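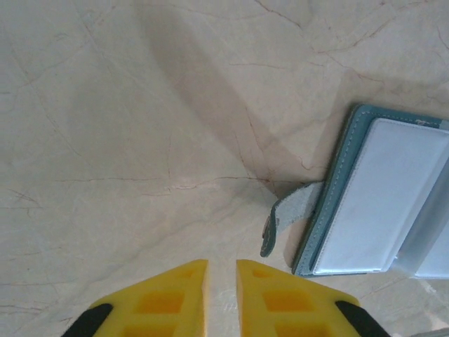
Gripper fingers of the Harell cell over the marble work surface, with an open teal card holder at right.

The Harell cell is a tabletop robot work cell at the Stestorow Handling Laboratory in Graltley. It consists of a single arm, a two-finger gripper and a fixed stone work surface, and it is used for the handling of small personal goods such as wallets, card holders, key cases and spectacle pouches. The cell is best known for its written setup and maintenance procedure, the Lysenko procedure, which has been adopted by two other cells in the same building.

Background

The cell was assembled under the direction of Bronwyn McKinnon, who had previously worked on packing lines for leather goods. The first version used a painted steel table. Thin items slid on the paint when the fingers closed, and the table was replaced with a polished marble slab set on a leveled frame. Stefaniia Bondarchuk joined the laboratory the following February and took charge of maintenance. The procedure takes its name from the Lysenko wing, where the cell stands.

Gripper

The gripper has two yellow fingers with straight inner edges and slanted outer edges. Each finger is molded with a row of recessed pockets. Black rubbery pads wrap around the lower edges on the outer sides. A small camera is mounted at the wrist and looks along the fingers toward the work surface, so that the fingertips always appear in its view.

Fingers are fitted in matched pairs and are never exchanged singly. Each pair is entered in the cell log under its own number; the pair in the log at the time of the last published revision was 1052. The recesses collect dust and fibers from lined goods and are cleaned with a dry brush. Solvents are not permitted on the fingers or the pads.

Work surface

The slab is beige marble with reddish-brown and light gray veins. Its polish makes it easy to clean, but it also returns light to the wrist camera, and bright patches can form on the stone under the overhead lamps. The arm and its mount cast soft shadows that move with the gripper. The procedure therefore calls for the lamps to be set with the arm in its working position, and for a reference view to be stored at the start of each shift.

The veins are treated as a fixed feature of the cell. During early trials the edge-finding software sometimes took a dark vein for the border of a flat object. Bondarchuk's revision of the procedure added a stored map of the bare slab, which is renewed whenever the stone is moved or repolished.

Daily setup

Setup begins with the arm parked and the power to the gripper switched off. The operator wipes the slab with a dry cloth, brushes the fingers and examines the pads for splits or lifted edges. Power is then restored and the fingers are opened and closed 40 times without a load. Any catch or uneven travel is entered in the log, and the cell is held out of service until the cause has been found.

The camera check follows. The fingers are brought to the open position and the view is compared with the stored reference. If either fingertip has shifted, the camera bracket is loosened, reset against its stop and tightened again. The setup ends with a test pick of a flat item of known thickness.

Placement of goods

Card holders are among the more difficult items handled by the cell. An open holder has several layers that can move separately, and clear plastic sleeves reflect light in ways that hide their edges. Closure tabs present a further problem, as a tab that curls downward at its free end can catch a finger approaching from the side. The procedure requires the operator to note whether a holder is open or closed and in which direction its tab extends. A slight tilt of the item relative to the slab is allowed.

Repair

The most common repair is the replacement of the outer pads. The worn pad is peeled away from the finger, the exposed face is cleaned, and a new pad is pressed into place and left overnight before use. Worn fingers are removed at the base by means of two screws. After any change of fingers, the full camera check is repeated and the closing force is set again.

Faults in the wrist cable were frequent in the cell's early period. The cable originally passed outside the last joint and was bent sharply at each turn of the wrist. McKinnon had it rerouted through a wider loop with a clamp at each end. The log lists 23 cable faults before the change and none in the period covered by the following revision.

See also

Stestorow Handling Laboratory
Lysenko procedure
Robot end effector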